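Comments form down on the Flamden community news site — troubleshooting log
Posted September 1, 2021 by the web desk
4 min read | 12 shares

I'm keeping this as a running log on the ticket, partly so the Arkano support people can see what I've tried and partly so I don't do the same thing twice (I already have, once). I look after the website for our little neighbourhood news project in Flamden. We publish council notes, planning stories, a what's-on page, and under every story there's a box where readers can ask a question for us to follow up. The box is the best bit of the whole site, and it has stopped working.

What readers see: they type a question, press send, get the nice green thank-you message, and then nothing turns up in our queue. No error at all. A woman rang the office to ask why we were ignoring her about the bus shelter, and I had to tell her we'd never had it.

First thing I tried was the obvious one. I cleared the cache, logged out, logged in and sent myself a test question from my phone. Thank-you message, empty queue. Then I did it again from the office laptop in a different browser and got exactly the same. 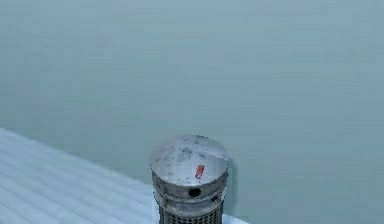 Second thing, the spam folder. I was sure it would be this! We switched the Betalow filter on in the spring after a wave of rubbish about cheap watches, and it can be a bit keen. I found 304 messages sitting in there, and I read every single one with a mug of tea going cold next to me. Mostly watches. A few were real questions, which I've moved across and apologised for, but they were all from before the trouble started. Nothing new had gone in there either, so the questions are getting lost somewhere ahead of the filter.

Third thing, I turned Betalow off altogether for an hour and sent another test. Still nothing. I've turned it back on.

Fourth, I looked at the length limit. Our form allows 2,000 characters and I wondered if somebody had changed it to something silly, so I sent a test that just said "hello". Gone, same as the rest. Then I pasted in a long chunk of the parks budget story, right up to the limit. Gone too, so it's not length.

At this point I wrote all of it up on the Arkano help board and asked if anyone else running a local news site had seen it. 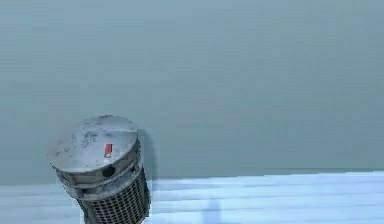

Đặng wrote back: We had this on ours after the last update. Have a look at which story categories the form is attached to. When we renamed a category, the form kept posting to the old name, and the old name had no queue behind it. The thank-you message shows as soon as the button is pressed, so it tells you nothing. Try a test on a story in a category you haven't renamed and see if it arrives.

Well. We did rename one. "Council" became "Town Hall Watch" because readers kept mixing it up with the council's own news page — and I was very pleased with the new name, too. I sent a test from a what's-on story and it popped up in the queue straight away. I sent one from a Town Hall Watch story and it vanished. I did each of them again to be certain and got the same result both times.

So that's the cause, or most of it. Going into Settings, then Forms, then Destinations, I could see the old "Council" name still listed with a grey dot beside it. I added the new name, pressed save and tested again. It arrived! I may have cheered a bit.

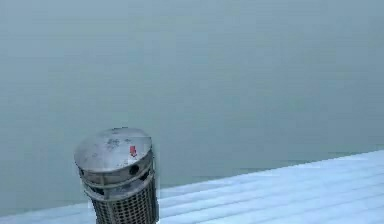 Canister with red marking on the lid

Still open, and this is what I'd like Arkano to answer please:

1. Are the questions sent to the old name stored anywhere? I reckon roughly 20 readers wrote in while it was broken, going by the phone calls and a few grumpy emails. I'd much rather recover them than ask everyone to send theirs again.

2. Can the thank-you message be made to wait until the question has really been received? I don't mind if it takes a couple of seconds longer.

I've put a note on the front page asking anybody who wrote to us about a council story and heard nothing to get in touch. I've also left the old category name in the list for now in case removing it deletes whatever is stuck behind it. Please leave this ticket open until I've heard back on the first question.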